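Travel > Day Trips > Sports Visits

A morning behind the ropes at the Bramstead cricket ball works

2019-06-06

Print this page | E-mail to a friend

I have been playing cricket badly for most of my adult life, and in all that time I never once wondered where the ball came from. You open the box, you sniff the leather (everybody sniffs the leather), and off you go. So when my clubmate Glenys Pearce told me that the Claeys works at Bramstead was having an open day, I said yes before she'd finished the sentence.

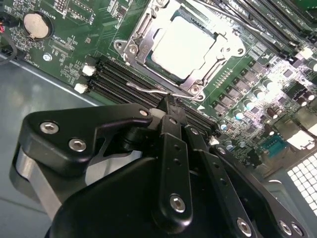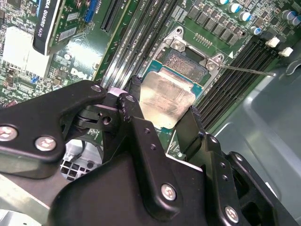
Processor socket and memory slots on a green motherboard, and a processor held in a black gripper over the socket.

We got there early, which was smart, because the parking lot is tiny and the line for the first tour went all the way back to the gate. Coffee was free and pretty terrible. The bacon rolls were not free and were wonderful!

Our guide was Liudmyla Zhuravel, who has run the stitching room for years and talks at about the speed I bowl, so nice and gentle. She started us off in the core shop. A ball begins as a lump of cork wound with layer after layer of damp wool yarn, and between layers it gets hammered into shape in a metal cup. They let us have a go with the mallet. I hit mine four times, proudly, and Liudmyla turned it over and said it would make a very good egg.

Next came the leather. The hides are dyed before they're cut, and you walk past the racks – red on the left, white in the middle, pink at the far end – and the smell is just glorious. I asked about the pink ones, as I've only ever played with one, under the lights in a charity game when I couldn't pick it up at all against the sunset. Apparently the pink gets an extra coat of finish so it keeps its color longer, and the workers here have strong opinions on whether that makes it swing more. Two of them started arguing right there in front of us. I could have listened all day.

The stitching room was my favorite. It's quiet, with a radio playing low, and each stitcher sits with the ball clamped in front of them and a needle in either hand. On the top-grade balls the main seam is all done by hand. Stepan Tkachuk was working on one when we came by, and he pulled the thread so tight on every stitch that I winced a little. He told me it took him a full season before anything he made was allowed out of the building. He'd never watched a match until he took the job, and now he's hooked and opens the batting for the works second team.

They turned out 1,415 hand-stitched match balls in March, which was their best month in a good while. There's a chalkboard by the door with the tally on it, and next to it somebody had written 2,000 with a question mark and a smiley face. I didn't ask.

After that you get to the testing bay, and this is where the kids in our group woke up. There's a drop rig, a set of scales, a little ring gauge the ball has to pass through, and a machine called the Flirlow that bangs a ball into a slab of ash 200 times and then spits it out into a tray. It makes an awful racket. Neema Muriithi, who runs the bay, passed around a ball that had been through it and one that hadn't, and asked us to feel the seams with our eyes shut. Glenys guessed right. I guessed wrong, and then I guessed wrong again with a second pair.

Lunch was on the grass by the works ground, where they'd set up a net and a bowling machine. Twenty bucks for the day covered the tour, an over in the net and a go at bowling at a single stump. I missed it with all six. Marcelle Moulin from the Droltesano women's side was coaching there in the afternoon, and she was so patient with everybody, including a boy who insisted on bowling off a run-up that started somewhere near the bacon rolls. She moved my front foot over by a few inches and I hit the next one cleanly past the cones. I'd love to tell you I did it twice.

A few practical things if you're thinking of going. Wear closed shoes, or they won't let you into the core shop. The stairs up to the stitching room are steep and there's no elevator, though Liudmyla did say they bring a bench down to the ground floor if you call ahead. The shop sells seconds at 20 percent off and they go fast – by the time I got there it was mostly practice balls and key rings. I bought a practice ball and two key rings.

The next open day hasn't been set yet, but you can leave your name at the front desk and they'll mail you. Glenys has already put us both down for it.

Print this page | E-mail to a friend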